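Section 4. Comparing Two Grippers on the Bowl Test

Use this procedure when you need to choose between the Naltden and Jiang gripper settings, or after any change to the finger tips. Complete Section 3 (arm power-up and homing) first.

You will need plastic dishes in mixed colors and sizes, a plain green cloth and the Cukby controller.

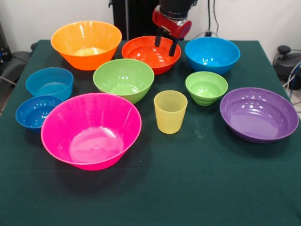
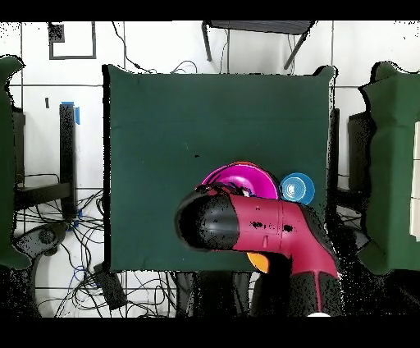 Figure 4-1. Test table with green cloth and plastic dishes: fixed camera (first view) and overhead view (second view).

1. Spread the cloth over the table and smooth out large folds.

2. Set out the dishes. Leave enough space for the fingers to reach each rim — touching rims are the most common cause of a missed grasp.

3. Open both camera views on the controller. Check that the fixed camera shows the fingers when the arm is raised.

4. Load the first gripper profile and set the grip force to 16.

CAUTION: Keep hands off the table while the arm is enabled. Press Stop before moving a dish.

5. Select a target bowl and press Run. The fingers should point down at the rim before they close.

6. Record the result as held, slipped or missed.

7. Return the dish to its place, load the second profile and repeat from step 5.

Note: The arm can hide part of a dish in the overhead view. If the target is covered, judge finger position from the fixed camera.

Note: Shiny bowls reflect the room lights. If detection drops out, lower the exposure to 122 and try again.

Save the log under the profile name before you shut down. Send questions about log files to Murdo Halliday.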